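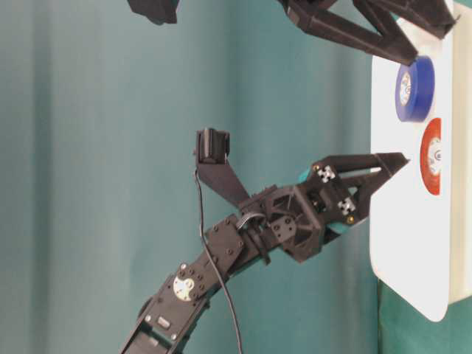
Dindlow back room, gallery page, finally getting round to it. Curtains went up in November and took far longer than planned. The teal-green is the one we kept, hangs in soft folds, goes from lighter to darker blue-green depending where the fold falls, and next to the white panel it looks a lot fresher than the old beige did. Fabric was a remnant off the Menon stall, 17 quid the lot, hemmed on the kitchen table.

More notes on the room below, in no order, will tidy up when theres time.

The rail
Bravwood, the plain one. Came in two lengths, joined in the middle with a sleeve. Wall is old plaster so long plugs all the way. First go sagged. Second go fine.

The drop
Measured it twice, still cut a bit generous. Turned the hem up by hand and pressed it with a damp tea towel. Leave it hanging a few days before you hem, ours dropped.

Tape and hooks
Pencil pleat tape from Momix, 657 on the label if anyone wants the same. Pulled it up to nearly half the width. Don't cut the cords!! Wind them up and tuck them behind, you'll want them when it needs washing.

The walls
Two coats of white, roller for most of it, small brush round the sockets. One tin did it with a drop left over for touching up.

What it cost
Just under 800 for the whole room, flooring included. Paint was the dear bit, oddly. Rail was on offer.

Still to do
Skirting. Door handle. A tie-back for the curtain, probly in the same fabric as there's a strip left. More pictures once the skirting's on.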